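**Ticket: second gripper unit + spare finger pads, tie knotting cell — budget hold**
Opened 2020-09-20. Status: open / waiting on quote
Owner: Przemysław Krawczyk

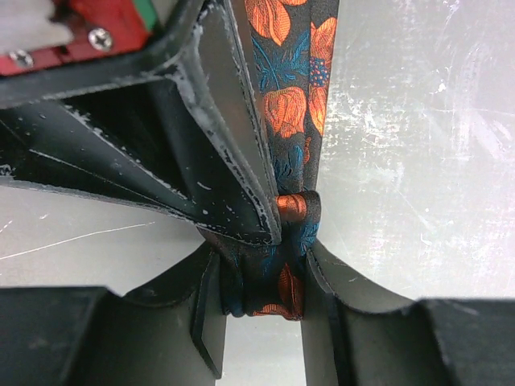

Main issue is the budget line, not the cell. Finance has us down for one three-finger gripper and zero spares. We need two grippers, or one plus a real spares kit. Request got bounced with "please justify". So, justifying.

**What we run now**

- one arm, one three-finger gripper, wrist camera
- printed neckties, mostly florals on dark ground, for the Valentini account
- target is 40 ties per shift, sample work only. Volume comes in November if Valentini signs

**Problem**

Fingers are wearing. Edges on the upper one are chipped and rough, light residue along the ridges. Don't know yet if that's coating coming off or just dust. Either way I don't want a chipped edge next to a customer's fabric. Inner faces still look smooth — so no snags expected from those, but I've no way to say how long that holds.

If one finger goes, the cell stops. No second gripper on the shelf. Lead time from Cirklow is 43 days on the full unit, they won't commit to anything shorter in writting.

**Log**

Entry 1
Asked Cirklow for price on full gripper. Came back 2528, shipping not included. Mounting adapter not included either, asked why, was told it's a separate item. Adapter is 156.

Entry 2
Asked if we could reuse the adapter we have. Yes if we swap grippers on the same arm. No if we want both mounted at once. We don't need both at once. Took the adapter off the request.

Entry 3
Finance asked about a cheaper two-finger model from Sastik. Looked at it. Two fingers can hold a tie, fine. Around the knot we want three points of contact, one above and two below, otherwise the tail end twists. Tried it by leaving one finger parked open, knot rotated on us every time. Sastik is out for this job. Might be OK for the folding station, separate ticket pls.

Entry 4
Asked Cirklow for finger pads only. They sell pads as a set of three. Price "on request", requested, no answer. Chased. Still no answer.

Entry 5
Florard offered to make replacement fingers from our drawings. Cheaper but we'd own the fit problems, and recalibration is on us. Also they want a minimum order. Not ruling it out. Need somebody to check if third-party fingers kill the Cirklow warranty — I think yes but haven't seen it in the text.

Entry 6
Finance: "can the existing fingers be cleaned instead?" Cleaning takes care of dust. Doesn't fix a chip. Wiped one down with a dry cloth, some of the white came off, some stayed. Not going at it with solvent while there's silk in the cell.

Entry 7
Work surface also scuffed and scratched. Not asking for money for that this round. A mat would do it, taking it from consumables. Mentioning it only so it doesn't show up later as a surprise.

**Options as they stand**

| Option | Cost | Notes |
|---|---|---|
| A. Second full gripper, reuse adapter | 2528 + shipping | swap and keep running |
| B. Pads only, Cirklow | waiting | worn outer edges stay as they are |
| C. Fingers from Florard | waiting | warranty question open |
| D. Do nothing | 0 | cell down for the whole lead time if a finger breaks |

My pick is A now and B once there's a price. If A gets refused then C, but I want the warranty answer first.

**Needed from others**

- Finance: is there anything left in this year's equipment line or does it have to go to next year. If next year we miss the November start, order has to be in well before that
- Purchasing: get Cirklow to put the 43 days on the quote. Also ask re discount if pads and gripper go on one order
- Whoever has the original Cirklow contract, send me the warranty pages. Checked the shared folder, only the cover sheet is in there

**Workaround until then**

Grip force down one step. Knot still comes out ok by eye, takes a bit longer per tie. Checking all three fingers at start of shift and noting any new chips on the clipboard by the cell. If a pad edge catches on fabric, stop and call me, don't sand it.

Keeping this open. Will update when the pad price arrives or finance replies, whichever's first.

— P.K.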